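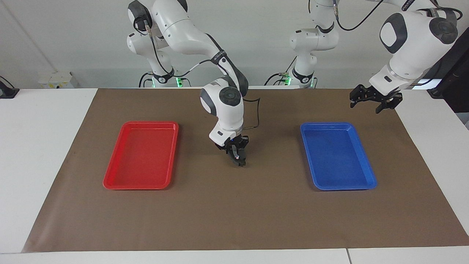 How long does it take to walk from Brarkden to Dustwood? Forty minutes at my pace, and a bit longer if the gate by the allotments is locked and you have to go round by the road.

Blog > Getting about > Walking to work

Last updated: December

6 min read

I stopped taking the bus to work in the spring. The 12 had been late most mornings for months, then they changed the timetable so that it left before I could get my son to breakfast club. I walked for a week while I thought about what to do, and then I carried on walking.

I live at the top end of Brarkden and work in Dustwood, in an office near the old station. The straight way is along the main road, which has a pavement on one side only and a lot of lorries. I did that for the first few days and didn't like it. Comfort Annan, who sits opposite me, told me there was a path behind the allotments that comes out by the Mensah bakery, and I've used that ever since.

The path is paved for the first part and then turns to gravel. After the footbridge it's mud from October until whenever it stops raining. I ruined a pair of shoes finding that out. Now I wear walking boots and keep my work shoes in the bottom drawer of my desk. I have two pairs in there, one black and one brown, and I've twice gone home in the wrong things because I was on the phone while changing.

I get asked about the rain more than anything else. It rains less at ten to eight in the morning than I thought it would. Most days are just grey. On properly wet days I wear waterproof trousers over my normal ones, and I hang them on the hook in the cleaner's cupboard when I get in. They're dry by lunch. A coat with a decent hood is better than an umbrella on that path, as the hedges are high on both sides and an umbrella catches on everything.

Dark mornings are harder. From November I carry a torch, and I go by the road on the way home if I've stayed late. There's one lamp between the footbridge and the bakery and it's been out since the clocks changed. I've reported it. Ifeoma Eze from the end of my road has reported it as well -- she runs that way before work and says she now does it mostly from memory.

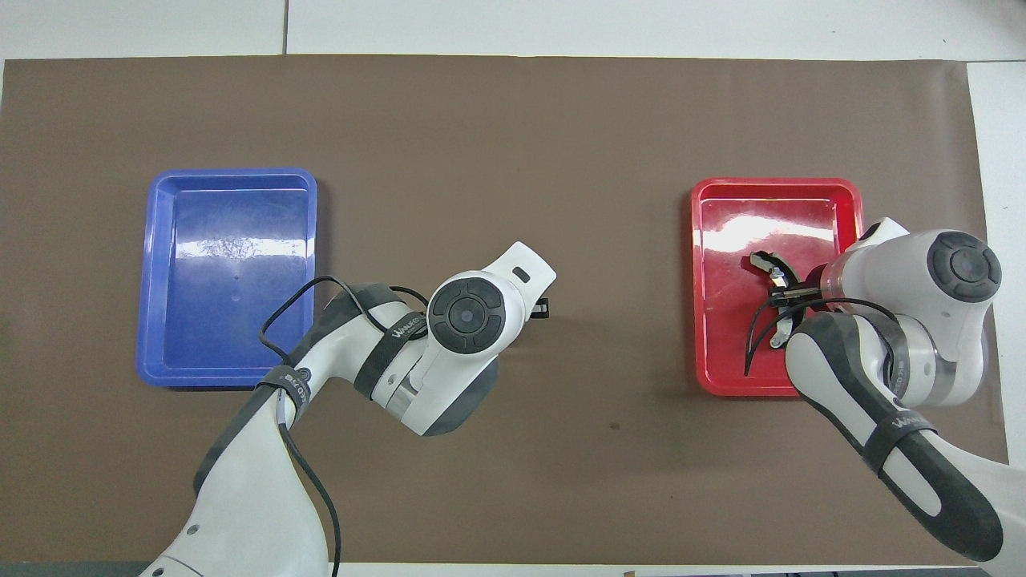
What do you carry on a walk to work? A small rucksack with my lunch, a water bottle, a dry pair of socks and the torch in winter, and I leave the laptop at the office unless I know I'll need it.

The laptop was the thing that made the most difference. I used to bring it home every night and hardly ever opened it. With the charger and its case it was a good part of the weight, and my left shoulder used to ache by the time I reached the bakery. I asked my manager, Marek, whether I could leave it locked in the cabinet and he said he'd assumed I already did.

Money next. A weekly ticket was more than I liked paying, and I don't miss it. I did spend £60 on boots, which I thought was a lot, and £12 on laces and proofing spray later on. The proofing spray works if you put it on clean boots. It does nothing much on dirty ones.

I don't walk every day. If I have something in Piselau after work I take the bus in, because the Piselau coach goes from right outside the station and I don't want to be sitting on it in boots. I also took the bus for a fortnight when I had a bad cold. Getting back to walking after that was a slog, and I was ten minutes slower until my chest cleared.

My brother Kwadwo thinks I should get a bike. He's offered me his old one several times. I've looked at it, and the brakes need doing, and the path is too narrow to pass anyone with a dog without getting off. So that's still in his shed.

A few notes on the route, as I've been asked for it at work. Go in at the top of the allotments, by the water tap. Keep left at the fork -- the right-hand path looks better but it only goes to the school field. The gate at the far end should be open from 6 in the morning. Shut it behind you either way, as there are sheep in the next field some of the year. Over the footbridge, along the hedge, and you come out next to the bakery, which does a good cheese roll if you're early enough.

I'll add something on the gate if they ever change the hours.

Sena Agyeman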